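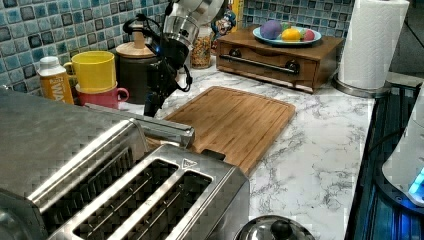 Zellden open house, the kitchen floor

Posted Aug 12, 2026

The Zellden building in Justhorpe opens to the public two times a year, once in March and once in late summer. I had missed the spring one, so I took the early bus out and was at the gate before it opened. Admission is free. You sign a sheet, get a paper wristband and a folded map, and after that you can walk where you like as long as the door is propped open.

Zellden fits out small kitchens, mostly for apartments and staff break rooms. The ground floor is the workshop and the upper floor is where they set up full kitchens to see how people get along in them. I went upstairs first, on the advice of the woman at the desk, who said the line for the stairs gets long by eleven. She was right about that.

There are 5 kitchens on the upper floor, each in its own bay with a curtain at the front. Each one has a name on a card. The two I spent the most time in were Lapointe and Ekholm.

Lapointe is the one with the blue backsplash. The tiles are small squares in mottled blue, teal and white, with dark grout between them, and the counter is white with gray veining in a marble pattern. I have seen that kind of counter in a lot of model homes and never liked it much, but it works next to the tile. The guide said visitors either stop at the tile or walk right past it. I stopped. I have a plain white backsplash at home and have been meaning to change it for years.

What I liked about Lapointe was that it was set up like somebody's kitchen on an ordinary morning. A big brushed steel toaster with long slots was out on the counter, with a bamboo cutting board behind it set at an angle. There was a yellow mug stacked on a red one, and close by a dark canister with a light wooden lid. Paper towels and a fruit bowl were out too. Most showrooms I have been to put out one lemon and a cookbook, and you can't tell from that if there would be space to make a sandwich.

I asked about the toaster, because long-slot toasters are a sore subject in our house. We had one that took up so much of the counter that we kept it in a closet and stopped eating toast. The guide said they put large appliances out on purpose, so that people can judge how much counter is left once the big things are in place. He had a handout on this with a floor plan of each bay. The plan for Lapointe lists the counter and the wall cabinets and gives a part number, 218, for the tile. I wrote that down.

The cutting board is the kind with a shallow groove running around the edge. I would call that a must if you cut up tomatoes or a roast chicken, and it is no trouble for bread, though crumbs do collect in it. A couple next to me were talking about bamboo and how hard it is on knives. The guide did not take a side. My own board is maple and has a split in it, so I am not the person to ask.

One complaint about Lapointe: the only outlets I could find were at the far end. If you wanted a toaster and a kettle side by side you would be running a cord along the wall. I put this on the comment card. They do seem to read the cards, going by the board in the hallway where they had pinned up some from the spring with typed answers under them. Somebody had asked for deeper drawers and the answer was "coming." Somebody else had asked for a place to sit, and there is now a bench.

Ekholm, two bays down, is a galley with counters on both sides and open shelves. It is narrower than it looks on the map. With two people in it, one has to back out before the other can open the oven. I thought the shelves were set too high, and I am not short. The sink was the best one of the day, deep enough for a stockpot, with a ledge along the back for soap. A sign said the ledge was added after the first version, where the bottle kept ending up in the basin. I would have taken the Ekholm sink and put it in the Lapointe kitchen, and I said so on my second card.

The other three bays were smaller and I went through them fast. One was built for an office and had two microwaves stacked one over the other, the top one at a height where I would not want to take down a bowl of soup.

Downstairs in the workshop they were cutting counter samples. You stand behind a yellow line and they hand out ear plugs. The saw runs for a few minutes, then someone explains what they did, then it runs again. It was hard to hear the explanation with the plugs in and I kept taking them out at the wrong moment. There is a rack along the wall with every counter sample they have made, all tagged with numbers. I looked for the white one with gray veins and found it at 1149, between a dark green and a speckled tan. You are allowed to pick the samples up. They are heavier than I expected, and the edges are left rough.

Lunch was a table in the loading area with soup, rolls and coffee, pay what you want. The soup was lentil and fine. The rolls ran out before noon, so go early if you want one. There were picnic tables outside but no shade, and most people ate standing up under the overhang.

I went back upstairs after lunch to take a second look at the blue tile. By then the line was down the stairs and out to the coat rack, and they were letting people into the bays a few at a time. I waited twenty minutes. From the back of the bay the tile reads as one color, and you have to get up close before the white and the teal show. I asked about cleaning the grout and was told that dark grout hides more than light grout does, but you still have to scrub it behind a stove.

Practical notes for anyone going next time. The bus from the station stops at the bottom of the hill, and the walk up is steep - take the path on the left, which has a rail. Parking was full when I arrived. The restrooms are on the ground floor only. There is an elevator to the upper floor, but you have to ask for it at the desk. Bring a tape measure if you are planning a kitchen. They had loaners, but all of them were out both times I asked.

The next open house is in March. I plan to bring the measurements for my own back wall.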